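Harnudby's winter fruit swap is back, and it has more room

The Harnudby winter fruit swap opens again this month in the old feed store on Barkgate, and it's twice the size it was last year. There will be 34 tables, a juice press running all day and a whole back wall given over to pears. If you missed it last time, you missed people carrying home quinces like they'd won them at the fair!

The rules haven't changed. Bring fruit you grew, picked or were handed over a fence, and take home the same amount of something else. Money stays out of it, apart from the soup.
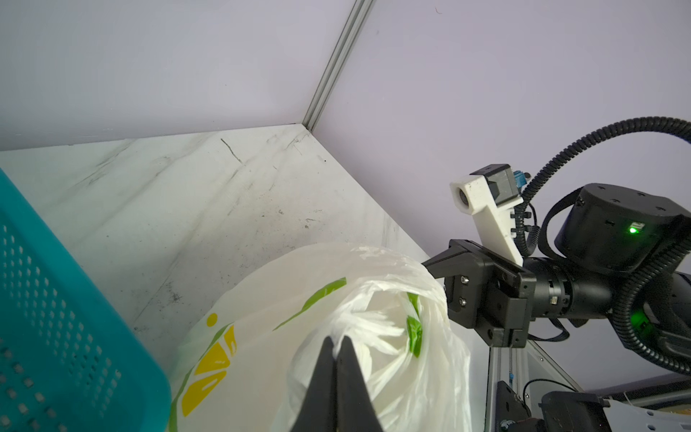

Packing is the one thing the organizers would love people to think about before they leave home. Last December a lot of soft persimmons arrived at the bottom of heavy loads and went straight into the jam pot. A crumpled white shopping bag with a green stripe on it will do fine for lemons and apples, and there's a hook by the door for spare ones. Anything that bruises wants a box or an egg carton.

Arnaldo Teixeira is bringing the apples everyone asks about, the small russet ones from his slope above Avberg. He picked late this year and says the wait paid off. "They were sour as anything in the fall," he told us. "Now they taste like pears and nuts. I had two for breakfast and then two more." He'll also have cuttings for grafting, up to 80 of them, so come early if you have a tree at home that needs cheering up.

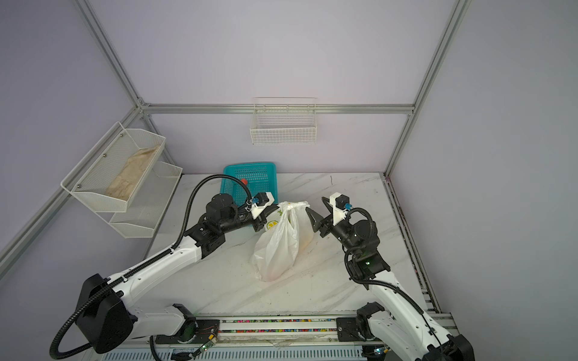 Getting there

The feed store is at the bottom end of Barkgate, past the bridge. Parking is tight and the walk down from the square is lovely – take the walk. The bus from Arain stops right across the road.
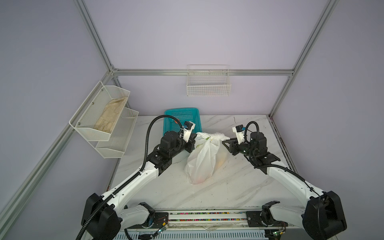

FOOD & DRINK

Soup comes from the kitchen at the Avberg school, squash on the first day and leek on the second. Bread is from Arain. The juice press takes any apple or pear, bruised or not, and you can fill your own bottle. Last year's swap pressed 899 bottles, and the crew would dearly like to get past that. There will be hot spiced juice for the cold-handed, too.

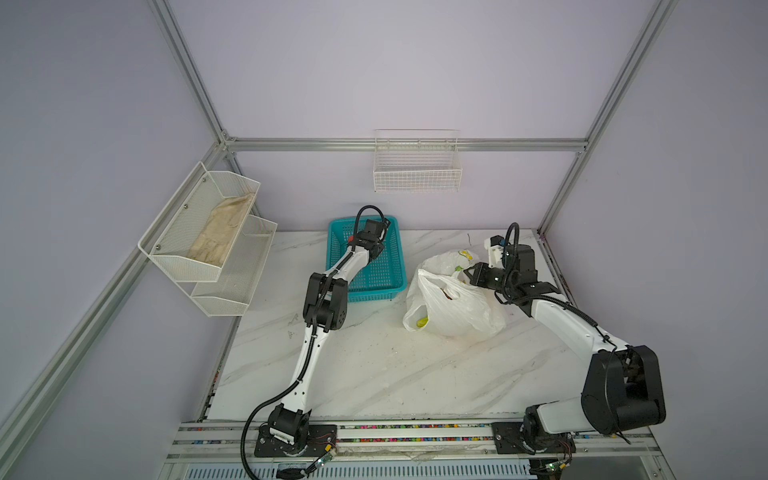
Two arms at work, with a teal basket on the tabletop.

Doors open at nine both mornings. Kids are welcome, and so are dogs that don't eat pears. Leftover fruit goes to the Harnudby food pantry on the second evening, and anyone with a car and a free hour is asked to leave their name at the soup table.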